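1/ Notes on Umer, our replay and sync tool for two-gripper demos. Task: hang a basting brush on a mug tree. Release 2 went out September 20, 2023.

2/ Main change: each gripper stream now has its own clock offset. In June we used one shared offset, and handovers drifted by up to 5 frames.

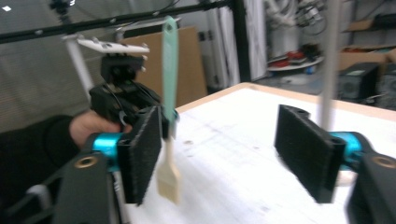
*Brush hanging between the fingers, gripper open. Slight motion blur on the brush.*

3/ Blurred frames stay in. The pose filter lowers their weight and the planner interpolates across them. Dropping them left gaps that the policy learned as pauses.

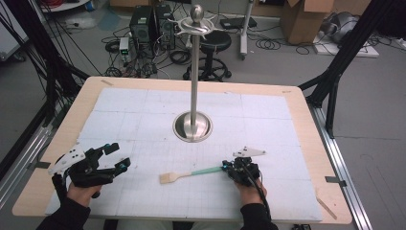
*Head view: both grippers, brush on the board, mug tree at center.*

4/ Head view is for alignment only. It never reaches the policy. Wallin fits the marker plates per frame and writes a residual. High residual, no label.

5/ Jaw width is logged separately from pose. Contact shows up there first when the fingers close on something thin.
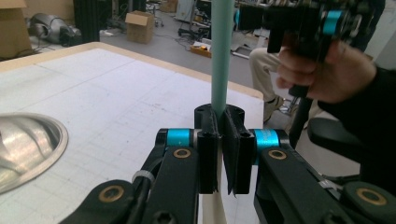 6/ So the segmenter now cuts on width velocity, with pose as a tiebreak. Rerun over 3,546 episodes is in progress. Config is in the Brasthorpe branch.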